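Home Reviews Kitchen Bathroom Garden Letters About

Paucar white marble worktop: a review after 12 months

2022-05-03
By the editor, Plorkholm Home Pages

When we bought our flat in Plorkholm, the kitchen had a brown worktop with a burn in the shape of an iron. We lived with it for a long time. Every guest put a plate on the burn, out of politeness I think, and every evening I took the plate away and the burn was still there.

Last spring we changed it for white marble from Paucar. Before we ordered, I read many reviews, and almost all of them were written in the first week, when the stone is new and the owner is in love. I wanted to read what a person thinks after one year of soup, lemons and children, and I could not find it. So I have waited with mine.

What we ordered

The worktop is in two pieces. The long piece goes from the window to the cooker, and the short piece makes the corner and ends at the fridge. The surface is honed, this means it is matt and does not shine like a bank. The seller in the showroom wanted us to take polished. We took both samples home for a weekend, and on the polished one I could see every finger. On the honed one I could see nothing until I put oil on it, and then I could see the oil very well. More about this later.

The price was 3,089 with measuring, cutting, delivery and fitting. It did not include taking away the old worktop, and it did not include the plumber, who had to come twice. We had said to each other that we would not go over 2,000, and we said it in a very serious way, at the table, with a paper. For comparison, Hullasau offered us a stone-look composite for 2,016, also fitted. It was a good offer and the people were friendly. My wife liked it. I did not like that the same grey line came back again and again in the pattern, and once I had seen this I could not stop looking for it.

Measuring and fitting

Paucar sends a man to measure only when the cupboards are finally in their place. This is correct, but they should say it more clearly on the order form. We believed he would come in the same week as the cupboards, and we had to wait longer, with boards lying over the cupboards and the kettle in the bedroom.

The measuring was careful. Our walls are not straight, as in most houses in this street, and he made a template from thin strips and wrote on them with a pencil. He asked where I stand when I cut bread, how tall we are, and on which side of the sink we leave the wet things. I had no answer to the last question and had to think about it.

The fitting took one morning. The long piece came up the stairs on its edge, and I went out to the balcony for this part. The joint in the corner is filled with a resin in nearly the same white. You can feel it with the nail, and you can see it if the sun is low. I do not mind, but if you expect one piece of stone without any line, you should ask what is possible in your kitchen before you sign.

One complaint. The hole for the tap was made a little too far to the left. It works, and the tap reaches the whole sink, but the handle touches the window frame when you open it completely. Paucar offered to give some money back, and we accepted it. They answered my letter quickly and did not try to say that it was my mistake, and I want to mention this, as I have also met the other kind of firm.

The first stain

It came early. I had cut a lemon in half for tea and left one half lying on the stone with the cut side down, while I spoke on the telephone with my mother. My mother does not speak briefly. When I came back there was a ring, lighter than the stone and a little rough. I washed it, and it was still there. I put baking powder on it, and it was still there and now there was baking powder in the joint.

This is called etching, and I learned that it is not a stain. A stain is when something goes into the stone and makes it darker. An etch is when an acid eats a little of the surface. No sealer will stop it. Lemon, vinegar, wine, tomato, some cleaning sprays – all of these will leave a mark if you give them time. On honed marble the marks are softer than on polished, and after some months they begin to mix with each other. I can still find the lemon ring if I go down with my head to the level of the stone. My wife says that I should stop doing this.

Real stains we have had also. Oil under the bottle left a dark circle, and so did a tea bag that fell behind the toaster and stayed there for days. The tea mark went away by itself during the summer. For the oil I made a paste of baking soda and water, put it on the circle, covered it with kitchen film and left it until the next day. The first time it became half as dark. After the third time I could not see it any more.

The sealer

Paucar seals the stone before delivery and says that you should do it again after some time, without saying how much time. I use the stone sealer from Jato. I put it on with a cotton cloth, wait until the stone looks thirsty again, put on a second layer and wipe away what is left. You must open the window. The smell is strong for one evening and you should not cook.

To know if the stone needs it, put some drops of water on it and go away for a few minutes. If the drops stand up like small hills, everything is good. If they have gone flat and there is a dark place under them, it is time. Next to the sink we needed it again in the autumn. In the corner by the fridge the first layer is still working now.

The bottle from Jato is too big for one kitchen and the cap does not close well after the first use. I keep it standing in an old jam jar.

Daily life

In the morning I wipe the worktop with a damp cloth and one drop of washing-up liquid, and then with a dry cloth. This is all the cleaning. If I forget the dry cloth, the hard water in our town leaves a grey cloud around the tap, and vinegar, which I used for this on the old worktop, is now forbidden. We keep the vinegar on the table side of the kitchen.

Baking is the big pleasure. The stone is cool even in June, and pastry with a lot of butter stays firm on it. I used to make short pastry only in winter. Bread dough is less happy on it, and I put a wooden board under the bowl when it has to rise.

Heat I do not trust. Marble will not burn like the old worktop, but a very hot pan can crack the stone or hurt the sealer, or so I have been told, and at this price I do not want to test it. We always use a mat.

Knives are bad for the stone and the stone is bad for knives. Glasses break more easily too. A glass that only fell over on the old worktop would roll and wait for you. On the marble it is finished. Plates need a little care when you set them down, and my wife has become softer with them than I am. The noise is different, higher, and in the first weeks it sounded as if we were always angry.
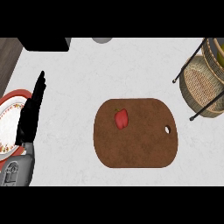
Coloured rims stand out well against white marble.

About colour I was wrong. I was afraid that a white worktop would make the kitchen cold, like a clinic, and I had asked for samples in a warm beige. In the end the white has helped us. The room faces north, and with the brown worktop we had the lamp on at lunch. Now we switch it on later. Crumbs you will see, every one of them, and coffee grounds too. Some people will find this tiring. I have found that I clean sooner, so the work is less.

Would I buy it again

Yes, but I would change three things. I would take the front edge more rounded, since ours is quite sharp and has a small chip beside the dishwasher, where the door of a cupboard once met it. I would ask for the sealer and the instructions on the day of fitting, in writing. And I would stand next to the man when he marks the hole for the tap.

If you want a worktop that looks in ten years exactly as it looks in the shop, take the composite from Hullasau or a similar one. A friend has it and cuts her lemons wherever she wants. If you can live with marks, the marble is a beautiful thing to work on, and I am still pleased when I come into the kitchen in the morning and put my hand on it.

Good: cool surface for pastry, light in a dark room, honest and quick answer to our complaint.
Less good: acid marks from the first week, the price, waiting time between cupboards and measuring, the position of the tap.

Paucar has told us that the edge by the dishwasher can be repaired with resin. We have not decided yet. If we do it, I will add a few lines about the result.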